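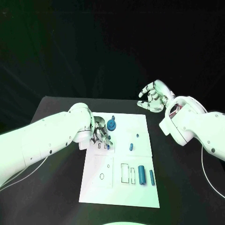
1. Introduction

This report covers our group project for the spring travel and tourism course. We looked at how independent travelers plan an overland trip with more than one border and more than one climate, and whether it is cheaper to book transport in advance or buy tickets on the way. The route we used runs from Wostevby on the coast to Grultstead in the hills, passing through Wolavdale and the Yimer valley.

The group members were Laiba Sial, Nikau Tamihana, Corey Mahuika and Do-yoon Ahn. Laiba and Nikau made the trip in March. Corey handled the advance bookings from home and kept the spreadsheet. Do-yoon did the reading on seasonal timetables and wrote most of section 5. Our supervisor was Velimir Petek.

2. Question and scope

We started with a broader question, which was how people choose a route. After the first meeting with Mr. Petek we narrowed it to cost and time. We did not look at flights, and we left out food because Laiba and Nikau eat very differently and the totals would have told us more about them than about the route.

Accommodation is included only where a missed connection forced an extra night. Visa fees are left out as well. Both travelers could enter without one, but that would not be true for everyone.

3. Method

The route was split into 6 legs. Laiba traveled on tickets bought in advance, and Nikau bought each ticket on the day of travel at the station counter or from the driver. They took the same service whenever there was a seat for both. When there was no seat for Nikau, he waited for the next one and wrote down the waiting time.

Each traveler kept a paper log with the departure time, arrival time, price paid and a short note on anything unusual. Prices were converted to dollars using the rate on the day of purchase. Corey typed up the logs every evening from photos of the pages. A few entries were hard to read - mostly Nikau's from the night bus - and these were checked with him by phone.

We had planned to switch roles halfway, so that each person would travel both ways. This was dropped when we found out that advance tickets on the second half of the route are issued in the passenger's name and can't be changed.

4. Results

4.1 Cost

The two travelers together spent $1714 on transport and forced overnight stays. Nikau's tickets were cheaper on four of the legs, all of them on local buses where the online price includes a booking charge. Laiba's were cheaper on the train from Wostevby to Wolavdale and on the long coach into Grultstead. The coach made the largest difference. By the time Nikau reached the counter only the front seats were left, and those are sold at a higher fare.

Nikau also had to pay for one extra night in Wolavdale, in a guesthouse near the bus yard. With that night included he spent more than Laiba. Without it he would have spent less, so the overall result depends on a single event and we don't want to make too much of it.

4.2 Time

Laiba missed no connections. Nikau missed 2, one because the bus was full and one because the ticket counter at the Yimer junction closes for lunch and the driver would not take cash. The second cost him 45 minutes. The first cost him the night in Wolavdale.

Laiba's trip had its own problem. Her train into Wolavdale was moved to an earlier departure, and the notice went to the email address used for the booking. That was Corey's. He saw it in time and called her. A person who had booked for themselves and had no data connection could easily have missed it.

4.3 Luggage

We had not meant to study luggage, but it came up in both logs. The coast was mild and wet and Grultstead was still below freezing at night, so both travelers carried a winter coat through places where they did not need it. The local buses charge for any bag that goes in the hold. Nikau had one bag small enough to keep on his lap and paid nothing. Laiba's larger backpack was charged on three legs, and these charges are included in her total.

5. Seasonal timetables

The operators on this route change their timetables twice a year. In the cold months the Yimer valley bus runs once in the morning and once in the late afternoon. In the summer timetable there are extra services in the middle of the day, and a missed bus would be a much smaller problem.

Printed timetables were posted at every station Laiba and Nikau used. The one at Grultstead was out of date. The online version was correct but did not mention the lunch closing at the junction.

6. Limitations

The main limitation is that we have one trip by two people. Prices on the coach change from day to day, and we only have the price for our own date. The travelers also knew each other's plans and were in contact, so Nikau sometimes had information that a traveler on his own would not have had.

The logs do not separate time spent waiting from time spent looking for the right stop. In Wolavdale the bus yard is a fair walk from the train station and there are no signs.

7. Recommendations

For travel on this route outside the summer season, we suggest booking the train and the Grultstead coach in advance and paying for the local buses on the day. Carry small bills for the drivers. Get to the Yimer junction before noon or buy that ticket in Wolavdale, where the counter is open all day.

The full logs and Corey's spreadsheet are in the appendix, which was handed in separately.

Submitted May 21, 2025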